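Bench notebook, February
Print inspection: Nolleden, 35mm, English-language release print, optical track
Continues from the previous entry (reel 1, done, no action beyond cleaning)

Reel 2 went on the bench first thing. Core is undersized and the wind is uneven, with a visible step between the outer third and the rest, so somebody has stopped partway through a rewind and started again at a different tension. Rewound by hand at low speed onto one of our own 2000 ft reels. No spoking. Smell is neutral. Acetate strip went in the can overnight and had not changed color by morning, so no reason to isolate it from the other cans.

Base is acetate. Edge code agrees with reel 1. Color has gone the usual way, with the cyan layer weaker than it should be and skin leaning pink, but it is even along the length and from edge to edge. The snow exteriors show it worst. The interiors in the boarding house are warm to begin with and hide most of it. I would not call the fade a reason to refuse the print, but the program note should say "vintage print" so people know what they are buying a ticket for.

Perforations: light wear at the head, as expected, and a run of nicked corners on the soundtrack side just past the leader. All nicks are rounded and none reach the frame line. Repaired the worst with perforated tape, single side, and left the others alone. Checked for curl after repair. Acceptable.

Shrinkage gauge reads within what the Navenley projectors will take. I measured at the head, the middle and the tail and the readings agree closely enough that I have put one value on the card.

Main problem with the reel is at 299 ft. There is an old cement splice in the middle of the dinner scene, badly scraped, with the overlap showing in the lower part of the picture. Under the loupe the left side has lifted. Compared the action against Severino Soler's continuity notes from the reference video, and there are 12 frames missing. This is half a second of picture. On paper it is a small loss. In the scene it falls between the landlord asking who ate the goose and the cut to the brother-in-law, and the missing frames are almost all of the pause before the cut. The cut now comes in directly on the end of the question. I watched it several times on the table viewer and it does not play. The reaction shot looks like a mistake in editing.

The track is a separate matter. The sound is printed ahead of its picture, so what went missing from the track is not the sound belonging to the missing pause. The gap in the audio arrives slightly under a second after the picture jump, which puts it on the brother-in-law's line. Ran it through the reader. First word is clipped and the second is intact. He says "Technically" and what remains is the end of it. I had marked this in pencil as "dialog audible, minor loss" and have changed the wording to "first word of line lost," because minor is a judgment and the line is the payoff for the whole table conversation.

Options as I see them:

Leave the splice, reinforce with tape, run as is. Mechanically safe. Loses the joke.

Replace the section from the other print. Tripathi hold an incomplete copy and have offered reels to us before. Their reel 2 is listed as present, condition not stated. Matching the fade would be a matter of luck. A replacement shot with better color in the middle of a pink scene would draw more attention than the jump does, and I would want to swap the entire reel in that case.

Insert black spacing of the missing length. Restores sync between any outside source (captions, in this case) and the picture. Does nothing for the pause, and a black flash there is worse than the jump.

I have gone with the first for now and written to Tripathi about the second. If their reel is sound, we run it complete in place of ours. I do not want to cut into either copy.

Remade the reinforcement as follows. Cleaned both sides of the old join with a dry swab, then with solvent, allowed to dry fully. Did not attempt to open the cement, as the right side is still holding well and opening would cost at least another frame. Pressed the lifted side flat and taped both faces, with the tape kept clear of the track. Trimmed at the perforations. Ran through the Prokholm bench by hand both ways with no catch, then at slow motor speed. There is a faint tick on the reader at the join. A blooping patch would take care of it, but the tick falls under the rattle of plates and I could only hear it on headphones.
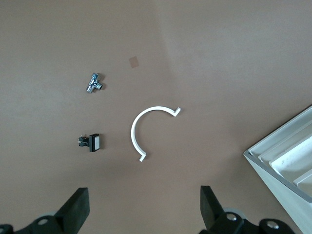

Tail of reel 2 is in better order than the head. Changeover cues are the original printed ones, plus a second set scratched in by hand a little early, plus a wax pencil mark that looks like it belonged to somebody with slow reflexes. Wax came off with a soft cloth. The scratched set has to stay. I have noted on the card which pair is correct and drawn the position in the frame, because on a first viewing the scratched ones are the more visible of the two and an operator would go on them. Going early here clips the end of the landlord's walk down the stairs. The walk is slow on purpose and needs to finish.

Footage counter on the Prokholm is still drifting. I zeroed it at the start mark, ran to the dinner splice, came back, and it did not return to zero. The error is small and always in the same direction, so I suspect the roller is slipping on the way out and gripping on the way back. Wiped it down and the drift was less on the next pass. The footage quoted above for the splice was taken after the wipe and checked against the manual synchronizer. Anything in the reel 1 entry that was read from the bench counter alone should be treated as approximate. I have put a pencil cross beside those.

Sound, general. Variable area track, clean, slight dirt noise in the quiet passages. The track was printed a little dense and the high end is dull as a result, and no amount of cleaning is going to change that. Dialog is clear. The music under the arrival scene has some flutter, which I first put down to our reader, but reel 1 does not do it on the same machine and the reference video has it in the same place. It is in the original. Do not chase it.

On level: the film was mixed with the talk low and the door slams high, and the slams are used as punctuation. Last time a print of this type ran at Navenley the fader was brought down after the first complaint and left down, and the second half played to people leaning forward. I would ask the booth to set level on the conversation in the hallway, early in this reel, and then not touch it. The slams are loud. They stay within what the system can do.

Timing note, for Severino, who asked whether the reel runs long compared with the video. It does, and the explanation is speed. The video is a transfer with the usual speedup, so every scene is a few percent shorter and the voices are up by a little under a semitone. The print is correct. It makes a difference to the film. Having only known it from the tape I had thought of the landlord as a fussy man with a high voice. At the right speed he is an ordinary man who is tired, and he is funnier for it. The goose conversation also gets its gaps back, apart from the one we are missing.

Leader: head leader is a replacement and lacks a few of the countdown frames. Replaced it with a full one from stock, marked title, reel number and HEAD in ink on the emulsion-free side. Old leader is in an envelope in the can. Tail leader is original and long enough to thread, so I left it. Both ends taped with paper tape, no masking tape. Please keep the masking tape off this bench. I spent a good part of the morning removing the residue from reel 1.

Cleaning: dry pass with particle transfer rollers, then by hand with solvent and a lint-free cloth over the head section, changing the cloth whenever it picked up gray. The base scratches are continuous through the first few shots and intermittent after that. Emulsion scratches only at the head, showing green. They will be visible on the white tablecloth and nowhere else I could find.

Status card for the can:

Reel 2. Complete except for missing frames at dinner scene splice. Fade moderate, even. Perforations fair at head, good elsewhere. Splice reinforced. Two sets of cues, use printed set only. Track good, first word lost on brother-in-law's line. Fit to project, changeover only, no platter.

Open items

Tripathi: waiting on condition and footage for their reel 2. Asked them to look at the dinner scene specifically and tell me whether the pause is there. Also asked whether the scratched cues appear on theirs.

Prokholm: order a new rubber sleeve for the counter roller. Until it comes, confirm any footage that goes on a card with the synchronizer.

Navenley: send the cue diagram and the note on level with the cans, and a copy by mail to the booth. The one in the can gets read after threading, if then.

Severino: can you pull the text of the brother-in-law's line from the dialog list so that the caption file carries the complete sentence, including the word we have lost. Hold the caption until the line starts. If it goes up with the question, the audience reads the answer before he has looked up from his plate.

Reel 3 is out of cold storage and acclimating in its can. Not to be opened before tomorrow afternoon.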